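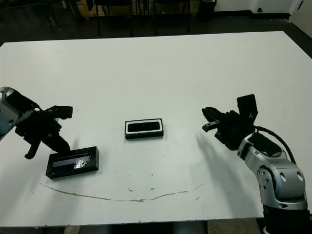 作業台の様子。左右のアームにグリッパーを付けた状態、ヘッド側カメラから

双腕で平たい箱を扱うときのグリッパー選び

mizore_k
双腕機で浅いトレイや薄いケースを扱う作業を組んでいます。グリッパーの候補を2つまで絞ったのですが、決めきれないので意見をください。

候補は Stisura の平行タイプと、Kamance の指が長いタイプです。どちらも黒い樹脂カバーで見た目は似ていますが、指の剛性と開閉の制御がかなり違います。

やりたいことは次のとおりです。
・白い天板に平置きした黒いトレイの縁をつかんで持ち上げる
・片手で押さえて、もう片方で小さいほうのケースを回す
・つかみ替えは台の上だけで行う。空中での受け渡しはなし

Stisura は指が硬く、縁に当たったときの感触が電流値にはっきり出ます。その代わり、進入角度が少しずれるとトレイごと押してしまいます。Kamance は指先がたわむので押しにくいのですが、持ち上げたあとにトレイが傾きます。

コントローラは Ban の標準品で、両腕とも同じ設定です。

tetsu_rail
トレイの壁の高さと指先の厚みがわからないと何とも言えません。壁をまたいで挟むのか、外側の2面を挟むのか、どちらですか。

mizore_k
壁をまたぐほうです。指を1本内側に入れて、もう1本を外側に置きます。壁の高さは27ミリ、指先の厚みは Stisura が6ミリで、Kamance はもう少し薄いです。

tetsu_rail
それなら Stisura でいいと思います。27ミリあれば掛かり代は十分取れます。押してしまうのはグリッパーの問題というより、降ろす位置の誤差が原因でしょう。手先のカメラは付けていますか。

mizore_k
付けていません。ヘッドの1台だけです。

haguruma_b
自分は Kamance を推します。うちでも似た大きさの樹脂ケースを両方で試して、最後は Kamance にしました。硬い指はキャリブレーションが合っている間は良いのですが、アームを一度外して付け直すとまた調整になります。指がたわめば、その分のずれは吸収してくれます。

持ち上げ後の傾きは、つかむ位置を縁の中央に寄せればだいぶ減ります。端をつかんでいませんか。

mizore_k
端寄りです。中央を狙うともう片方のアームと近くなるので避けていました。

haguruma_b
写真の並びだと、トレイが左、小さいケースが真ん中ですよね。先に左だけで中央をつかませて、右は退避させておけばいいのでは。同時に動かす必要がある工程には見えません。

tetsu_rail
同時に動かさないなら双腕の意味が薄くなります。サイクルタイムの要求はどうなっていますか。

mizore_k
今のところ要求はありません。まず安定してつかめることが優先です。

nanba_ctrl
横から失礼します。Ban のコントローラを使っているなら、グリッパーの前に力制限の初期値を確認したほうがいいです。うちに入った個体は初期値が高めで、軽いものを相手にすると当たってから止まるまでに余計に押していました。設定画面の把持パラメータで下げられます。下げたら Stisura の「押してしまう」はかなり収まりました。

mizore_k
ありがとうございます。初期値のまま使っていました。確認します。

suna_opt
グリッパーとは別の話ですが、左のトレイの内側が光を反射して白や青っぽく写っています。ヘッドカメラ1台で位置を出しているなら、ここで縁の検出が揺れる可能性があります。認識の結果はどうですか。

mizore_k
たしかに、トレイのほうが中央のケースより推定位置がばらつきます。同じ場所に置いたまま繰り返し撮っても、トレイだけ角度が変わることがあります。

suna_opt
中央のケースは外枠が黒で内側に白い縁があるので、輪郭が取りやすいのだと思います。トレイは光沢面の反射を縁と間違えているのでは。照明に拡散板を入れるか、カメラに偏光フィルターを付けてみてください。両方やると暗くなりすぎることがあるので、片方ずつのほうがいいです。

それと天板の茶色っぽい曲線の跡。左のトレイの下から右のほうまで延びているので、エッジで見ているなら拾うかもしれません。拭いて落ちるなら拭く、落ちなければ無地のシートを敷くのが早いです。

tetsu_rail
天板の線は、しきい値を調整すれば無視できるでしょう。シートを敷くと摩擦が変わって、そちらのほうが面倒です。

suna_opt
摩擦は変わりますが、しきい値で逃げると照明を変えるたびにやり直しになります。自分はシート派です。

haguruma_b
摩擦の高いシートならむしろ押したときに滑らなくていいのでは。Stisura を使うなら特に。

tetsu_rail
滑らないと今度は指先に荷重が乗ります。硬い指でそれをやると、指の付け根のねじが緩みます。実際に緩ませたことがあります。

nanba_ctrl
それも力制限を下げていれば起きにくいです。

kobako_7
ケーブルの取り回しも気になりました。右アームは関節の上からグリッパーまで黒いケーブルがループしていますよね。手首を90度回したときに余裕はありますか。うちは Lutdale のアームで似た取り回しにしていて、回し方によって指の横に引っ掛かりました。

mizore_k
90度までは問題ありません。それ以上は回さない設定にしています。

kobako_7
それなら当面は大丈夫だと思います。ただ、指の長い Kamance に替えるとループの位置関係が変わるので、もう一度見たほうがいいです。

haguruma_b
それは同意です。Kamance は本体の後ろ側のコネクタも向きが違うので、ケーブルの長さを見直すことになります。

mizore_k
力制限を下げて Stisura で試しました。条件は天板そのまま、照明そのまま、変えたのは力制限だけです。

トレイを押してずらす動きは明らかに減りました。ただし、位置の推定が大きく外れたときはやはり失敗します。内側の指が壁の上に乗ってしまうパターンです。中央のケースのほうは問題なくつかめています。

suna_opt
壁の上に乗るのは認識側ですね。照明を先に片付けたほうがいいと思います。

tetsu_rail
同じ意見です。グリッパーの比較はその後でいいでしょう。認識がばらついたまま比べても、どちらの差かわかりません。

haguruma_b
そこは逆で、ばらつきがある状態でどちらが耐えるかを見るのが比較だと思っています。現場の照明はいつも同じではないので。

tetsu_rail
耐えるかどうかを見るなら、ずらし量を決めて与えるべきです。たまたま外れたときの結果を集めても比較になりません。

haguruma_b
ずらし量を決めて与えるのは賛成です。それならやる価値があります。

nanba_ctrl
もし長く回すなら、ログは電流値も残しておいてください。うちは2,000回の把持を回した後で電流値を取っていなかったことに気づいて、やり直しました。

mizore_k
電流値は残しています。先に拡散板を入れて、トレイの推定が落ち着いたら、位置をわざとずらして両方のグリッパーで比べます。シートは保留にします。Kamance に付け替えるときにケーブルも確認します。

kobako_7
付け替えたらループの写真もお願いします。長さの参考にしたいです。

mizore_k
了解です。右アームのほうを撮って載せます。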